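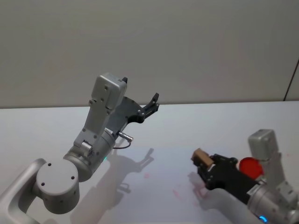 *By the training desk, Prusholm*

**The Handover Rule**

The rule was number 18 in the Skekcombe book, and it was two sentences long. *The giving arm does not open until the taking arm has closed and pulled. If the taking arm does not pull within 7 seconds, the giving arm keeps the part and both stop.*

I learned it in my first week on the bench. The woman who taught me had a copy of the book with the cover gone. She made me read the rule out loud, then put a wooden block in the right gripper and told me to write the handover.

I wrote it in an afternoon. The right arm held the block out over the table. The left arm came in with its gripper open, closed on the block, and the right arm let go. It worked every time I ran it and I went to get her.

"Where's the pull?" she said.

I said the left gripper reported closed, so there was no need for one. She said closed on what. Then she ran it again, and as the left arm came in she slid a folded bit of cardboard between the fingers. The gripper closed on the cardboard and reported closed. The right arm opened. The block dropped, hit the table and rolled off onto my boot.

"Now pretend it's glass," she said.

I put the pull in. It was two millimetres, hardly enough to see. If the right arm felt the tug, it opened. If it didn't, it held on and waited.

The following February they sent me to Prusholm to look over a cell Grullance had put in for us. Same kind of bench, two arms, white table, grey wall. The lights on the arms were green on the left and blue on the right, and I asked the Grullance fitter what the colours meant. He said they told you which arm was which. I said our book kept green for an arm that was safe to approach. He wrote that down, and I could see he was annoyed, but he wrote it down.

There were pink marks on the table. Rule 2 says the surface is clean before a run, and gives no opinion on what counts as clean. I rubbed one with my thumb and it stayed where it was. The fitter said they'd tried everything short of sanding. I put it in the report as a stain that didn't come off and moved on to the handover.

He started it. The right arm brought the block out low and the left arm sat up high with its gripper open, and then nothing moved. I watched the clock on the wall panel. At seven seconds the run stopped and the screen showed a fault.

"It's been doing that all morning," he said. "I can take the wait out. Then it'll just go."

"What would it do if you took it out?"

"Let go on the timer."

"With nothing under it."

He had a look at the block, and at the left gripper, which was a good way off.

"It's only a block," he said.

I told him about my boot. He didn't laugh much. We found the problem a bit after three o'clock. Someone had entered the taking position in the wrong units, so the left arm believed it had already arrived. It was waiting to feel something between its fingers and the right arm was waiting to be pulled. Both of them were following the rule as well as they could.

We fixed the number and ran it 85 times, because that's what the acceptance sheet asks for. I signed beside each line. Around the middle I stopped seeing the block and only listened for the click of the second gripper.

On the way out he asked who wrote the book. I said I'd always assumed it was a group of people at Skekcombe, but the name inside the cover was just Ashour, and my copy didn't have the cover either.

He asked if he could get one. I gave him mine. I knew 18 by heart, and I had to look up most of the others when I got home, on the office copy, which is chained to the shelf under rule 1.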